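Home | Forums | New Posts | Members | Search

Zavthorpe Home & Yard Board > Floors and Walls > refinish or replace? 1950s oak

Posted February 17, 2019 by mparry_zav

Ok need opinions fast. Bought the house on Nenell Street in the fall, pulled up the carpet in the front two rooms and there's oak under it. 700 square feet give or take the closets. Black stains by the radiator, a million staple holes, one patch where somebody put in pine. Got two quotes. Sand and refinish 2,728, new prefinished floor put in for 3,925. Wife wants new. I want to keep the old stuff. Have to tell the guy by the first week of March or we lose our slot.

- Meirion Parry

---

tackstrip

Refinish. Not even close. That old oak is 3/4 thick, you can sand it again in 20 years. Prefinished you get maybe one light sanding and the bevels collect crud forever.

---

dottie_k

Disagree with tackstrip a little. How bad are the black stains?? If it's pet they go all the way down. We paid for a full sand and the stains were still there when he was done. Looked like we hadn't cleaned. Ended up with a rug over it for six years.

---

mparry_zav

Radiator leak I think, not pet. No smell. Two spots, the big one is dinner plate size.

---

tackstrip

Water stains sometimes bleach out. Oxalic acid, the wood bleach crystals. Do it after the first sanding pass, not before. Wear a mask, rinse it good, let it dry a couple days. If it doesn't lift you swap out the boards. Any decent floor guy can weave in six or seven boards in a morning.

---

Manee Hemmin

Chiming in bc we just did ours. Chaiyaporn Floors did it, three days, plus two nights at my sisters. Things I wish I had asked up front:

how many coats (we got two, wanted three)
who moves the stove
do they do the closets
is stain extra - it was

Water based finish, satin. Hardly any smell but it does look paler than the oil stuff. My mother in law says it looks unfinished. I like it.

---

grout_expectations

Oil based all the way. Water based looks like a gym floor that lost its color. And ask whats in the 2,728, because if that doesn't include the pine patch you're going to be near 3,000 before anybody plugs in a sander.

---

Manee Hemmin

It doesn't look like a gym floor lol. Oil goes orange. I had orange for eleven years, I'm done with orange.

---

mparry_zav

Good point on the patch, just looked and the quote says "minor repairs" and nothing else. Calling him tomorrow.

Also has anybody used the Temard hardwax stuff? Brother in law swears by it.

---

dottie_k

Used it on a table. Lovely on a table. On a floor with kids you'll be touching it up all the time. You can fix one scratch without redoing the whole room though so there's that.

---

tackstrip

Hardwax is fine if you like chores. Main thing with any of them is what you do the first couple weeks. Most of the bad floors I get called back on, the finish was ok and people put stuff down too soon. Rugs especially. Two weeks no rugs for water based, longer for oil. Socks only the first day or two. Lift the furniture, don't drag it, felt pads on every leg incl. the ones against the wall.

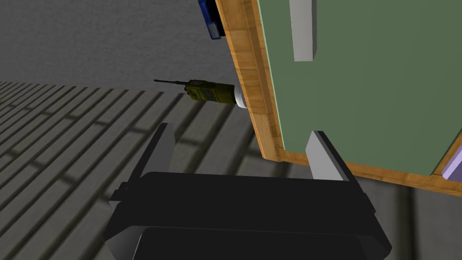

And get the cheap pads off the chairs once a year and put new ones on. Grit gets stuck in the felt and then its just sandpaper with a chair on top. Same for casters, the hard plastic kind will leave tracks in anything.

---

grout_expectations

Agree with all that. Except socks, I walked on mine in work boots the next morning, never had a problem.

---

dottie_k

I've seen your floor grout.

---

mparry_zav

Ok update. Called him. Pine patch is included, oak pieces to match, he'll pull them out of the back closet so the color is close. Stain bleaching is extra but he'll try it on the small spot first and show me. Three coats. Water based, she picked it, so I get to keep my floor and she gets her color. Orange is off the table, sorry grout.

Still don't know about the stairs. They're painted brown, like eight layers, no idea whats under there. Prob lead so I'm not touching it till I get a test kit.

---

tackstrip

Good call. Test the stairs before you scrape anything. If its positive leave them be or get someone certified. Start a new thread when you get there, stairs are a whole other thing.

---

Manee Hemmin

Yay for pale floors! Post how the stain spot comes out, I have one by the back door I've been ignoring

Contact Us | Copyright Zavthorpe Home & Yard Board | Back to Top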